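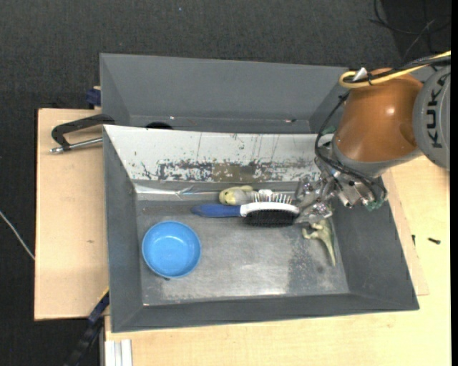 KUKA arm reaching into a gray metal bin

Subject: Re: [skindodia-fans] the height thing, again, and the cast pages
List: skindodia-fans

Hi everybody,

Sorry for the slow answer, I had the draft sitting open all week and kept adding to it. Quoting the original so people on digest can follow along:

> Hello list,
>
> I've been going through our cast pages and comparing them with what
> the Wavitz database has, and they don't agree on much. The worst one
> is the actress who plays the older sister. We have her born in the
> capital, they have her born in Zamham. We say she started in
> commercials, they say radio. And her height is different on every
> site I open. Ours says 5'7", Wavitz says 5'4", and the old
> Peltonen press sheet says 5'6" "in heels," whatever good that does.
>
> Also, do we really need weight on these pages? I don't know where
> any of those numbers came from and I've been here a long time.
>
> Could somebody who has the press sheets take a look? I can do the
> editing if I know what's right. I'd also like to know if the
> episode count is supposed to be 100 or 109, as we have both.
>
> Thanks, and sorry to dump all this in one message.

Don't be sorry, I love this stuff! I have both of the press sheets, the first season one and the one that went out with the reruns, and I got them down off the shelf on Sunday and read them start to finish with a pot of coffee.

First the birthplace. The first sheet says Zamham and the second one doesn't mention a birthplace at all. Our page says the capital, and I think I know how that happened, because the second sheet has a line about her "first stage, in the capital," and if you're skimming it would be very easy to read that as where she came from. I may well have been the one skimming. I wrote a bunch of those pages in one winter and I was not what you'd call careful. So I'd go with Zamham. She also talks about the ferry there in the interview on the second DVD set (the one with the blue sleeve, not the reissue, which dropped the interview for some reason and I'm still mad about it).

Radio or commercials: both, as far as I can tell. The first sheet has her reading children's stories on the radio as a teenager, and then a coffee commercial that was apparently all over the place for a summer. I'd put radio first and then the commercial. Does anybody have that commercial? I've been asking since before we moved to this server and I'll keep asking.

Height. Oh boy. I looked, and I have no better answer than you do. The Peltonen sheet says 5'6" in heels, you read it right, and it doesn't say what kind of heels. The guy who plays her husband is listed at 6'1" on the same sheet, and in the kitchen episodes she comes up past his chin, but they put people on boxes all the time so I wouldn't hang anything on that. My vote is we leave height out unless we can say where it came from. If people really want it there, then write "5'6" in heels (press sheet)" and let readers make of it what they will.

Weight, take it out, please. All of them. I never liked having it there. I remember we copied the layout from another fan site way back when, and that site had a box for everything, weight and eye color and favorite food and lucky stone, and we filled in whatever we could find. I'm pretty sure some of those weights came out of a teen magazine quiz. Favorite food can stay as far as I'm concerned, it's harmless and a couple of them are funny. The marriages section I would cut way down too. If it was in a press sheet or she talked about it herself, fine, otherwise it's just us passing along gossip about people who have kids in college by now.

Now the episode count, and here I can actually help. 100 is what aired in the original run. 109 is the number with the holiday specials and the clip shows, and that's the count Peltonen printed on the box. So neither one is wrong, we just never said which one we meant. I'd write "100 episodes, or 109 with specials" at the top of the main page and then stick to the 100 numbering in the episode guide. Episode 61 is the one everybody links to (the wedding!) and if we renumber now, every one of those links goes to the laundromat one.

While I had the sheets out I noticed a few other things for whoever is editing:

The actor who plays the landlord is credited under two spellings, one in the opening titles of season 2 and the other one everywhere else. Our page uses the season 2 spelling. I'd flip it and mention the other one in a note.

The grandmother page says "debut role." She'd been in movies for decades by then. The sheet lists three of them, I'll type the titles up.

The twins page has the same photo twice.

I can scan both sheets for the files area if somebody tells me how to get under the size limit. Last time I tried, it bounced and I got a message in red letters. The second sheet is stapled and I don't want to pull the staple, so the inside pages may come out a little crooked.

One more thing and then I'll stop. Can we please put the source next to each fact from now on, even if it's only "press sheet 1" or "DVD interview"? I'm as guilty as anyone here. Wavitz doesn't do it either, and I have a sneaking feeling some of their pages were copied off ours in the first place, typos included. The landlord's hometown is misspelled exactly the way I misspelled it.

I'll send the movie titles tomorrow night, after the rerun.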